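Re: [members] Skenico data on small-town water use

> The Kallomier team has finished its pilot. Households in Gramel
> that got the monthly usage report cut water use by 11 percent.
> We'd like the network to endorse a rollout in May.
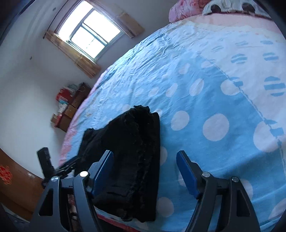

Eleven percent compared to what? I read the summary twice and can't find a control group. There were 105 households at the start and 85 at the end, and I'd bet the 20 that dropped out weren't the careful ones.

It was also a wet spring in Gramel. Who waters a lawn in the rain?
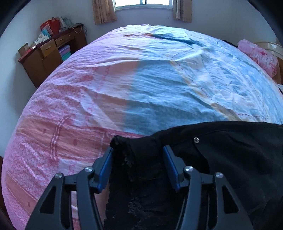
Oddsson ran nearly the same program for 8 months and the savings were gone by the second bill. Could someone post the raw meter readings before we put our name on this? I'd vote no until then.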